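Deux semaines avec le kit Druvura, premières impressions

Bon, je craque, j'en parle enfin. Ceux qui me suivent savent que je tourne autour des kits à deux bras depuis un moment, sans jamais sauter le pas. Trop cher, trop lourd, ou alors livré avec une documentation de quatre pages qui renvoie à un forum fermé. Et puis l'atelier partagé de Leltside a pris un Druvura en prêt longue durée, et j'ai réussi à me faire inscrire sur le planning (le créneau du vendredi soir, celui dont personne ne voulait, tant mieux pour moi !).

Le Druvura, c'est l'ensemble complet : deux bras, deux pinces, les caméras de poignet, le rail de fixation et le logiciel. On le monte au bord d'une table et on commence. J'avais bloqué ma soirée entière pour l'installation, il m'a fallu 70 minutes, café compris. Le plus long a été de passer les câbles correctement. Un conseil d'ailleurs : laissez plus de mou que ce que dit la notice au niveau du coude, surtout si vous comptez travailler loin vers l'avant. Je l'ai appris en démontant tout une première fois.

Pour l'essayer, j'ai choisi ce que je trouve le plus intéressant et le plus pénible à la fois, le tissu. Déplacer des cubes, tout le monde sait faire. Un vêtement en boule, c'est une autre histoire : ça glisse, ça se replie, la forme change dès qu'on y touche. J'ai apporté un sac de vieux vêtements et de chiffons de la maison, des clairs, des foncés, tout en vrac, et j'ai passé la soirée à piloter les bras à la main avec les poignées de commande.

Et là, vraiment, quel plaisir. La réponse est immédiate, les mouvements sont doux, et surtout on peut descendre la pince dans un tas de linge et appuyer sans avoir l'impression de maltraiter la mécanique. Sur le kit Lonness que j'avais essayé l'an dernier, au moindre contact avec la table le bras se mettait en sécurité et il fallait tout relancer.

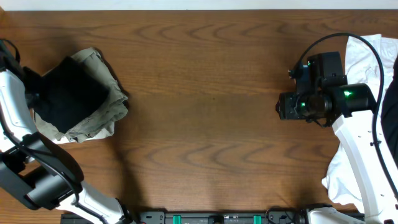 Illia Polishchuk trouve que je suis trop gentil avec les pinces. Selon lui, elles vont très bien pour le gros linge, mais dès qu'on passe à une étoffe fine il faut coller quelque chose de plus souple au bout des doigts, sinon on attrape deux épaisseurs à la fois. Il m'a écrit après ma première soirée : « Essaie avec un mouchoir et on en reparle. »

J'ai essayé avec un mouchoir. Il a raison. J'ai fini par découper des patins dans une vieille chambre à air de vélo, c'est moche, ça tient, et je rate beaucoup moins de prises. Kowalczyk vend des embouts tout faits, je vais sans doute en commander un jeu pour comparer.

Côté logiciel, l'enregistrement des essais est très bien pensé. On démarre, on fait son geste, on valide ou on jette, et on enchaîne. En 2 soirées j'ai gardé quelque 160 séquences, ce qui me paraît énorme pour quelqu'un qui débutait sur la machine. La relecture côte à côte des deux vues de poignet m'a fait repérer plein de mauvaises habitudes, notamment ma manie d'arriver toujours trop vite du même côté.

Ce que j'aime moins : le ventilateur du boîtier, franchement bruyant dans une petite pièce, et l'interface qui n'existe qu'en anglais. Les serre-joints demandent aussi à être resserrés de temps en temps, j'ai pris le pli de le faire avant chaque séance.

Il me reste 7 créneaux avant que le kit parte chez le groupe suivant. Je voudrais arriver à plier un t-shirt proprement à deux bras, manches comprises. Pour l'instant j'obtiens une sorte de chausson aux pommes. Si vous avez une méthode qui marche pour les manches, les commentaires sont ouverts, je prends tout !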